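Dec 25, 2021
Jastbridge laboratory, Akanda suturing study

The laboratory opened at the usual hour despite the holiday. The protocol adopted in November was followed without change: 20 trials, each divided into needle placement, passage through the tissue edges, and knot tying. 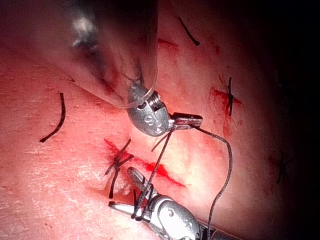 Scores from the Potirness planner were entered after each trial. It completed 16 without operator takeover. In 3 of the others the fault lay in thread slack, and the final one was stopped at the operator's request. The previous version reached 9 under the same rules.

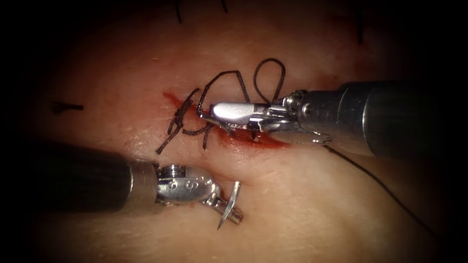
Suture needle held in the left instrument, clear of the incision.

The Skukex tracking module still loses the thread at crossings. Its labels will be corrected by hand before the next training run. 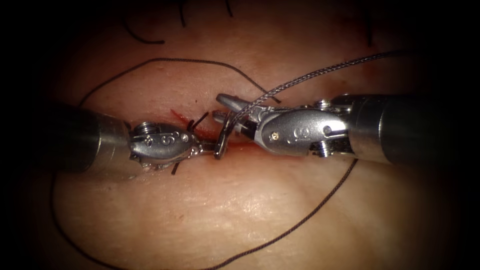
Slack management remains the open question of the study. The planner treats free thread as a single curve with two known ends. That assumption is weak when one dark strand arcs over the incision and another loops below it, with the needle upright between the two instruments. A penalty on loop width is to be tested first. Logs were copied to the archive and the bench was closed at 4 p.m.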